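# The Visitor From Pullotska

Jamila Chowdhury came to the open day with 42 other guests, and she was the only one who had brought her own needle case. It was small and green, and it had belonged to her mother. She kept it in her coat pocket and held it there while the young engineer from Madby gave his welcome speech.

She had sewn wedding dresses in Pullotska for 50 years. Her grandson worked at Ronodeo, the company which made the machine, and he had sent her the ticket in a letter. "Grandmother, you must see how it sews," he wrote. She did not like the word "sews" for such a thing, but she took the early train.

They were taken upstairs in groups of six. The room was kept dark and everybody looked at one big screen. Dr. Hettiarachchi sat with her back to them, her face inside the console, and her hands moved very little. Sometimes she spoke, and her voice came from a speaker on the wall.

"Now I take the needle again," said the voice.

A man beside Jamila turned his head away and asked his wife to tell him when it was finished. Jamila went closer. She forgot the needle case, and she forgot that she was angry about the word. Along the top there were knots already tied, and she studied them one by one, as she had studied the work of every girl who came to her shop to ask for a job.

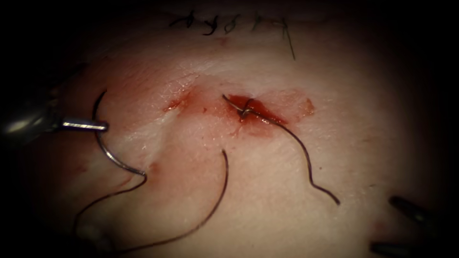
"The ends are not the same length," she said, louder than she wanted.

The engineer laughed politely. The hands at the console stopped.

"Who said this?" asked the voice.

"I did. I am sorry."

"No, you are right. The last one I left long." There was a short silence. "Are you a surgeon?"

"I am a dressmaker."

"Then please stand where you can see well," said Dr. Hettiarachchi, "and tell me about the next one."

Jamila took off her coat, gave it to the man who was not looking, and moved to the front.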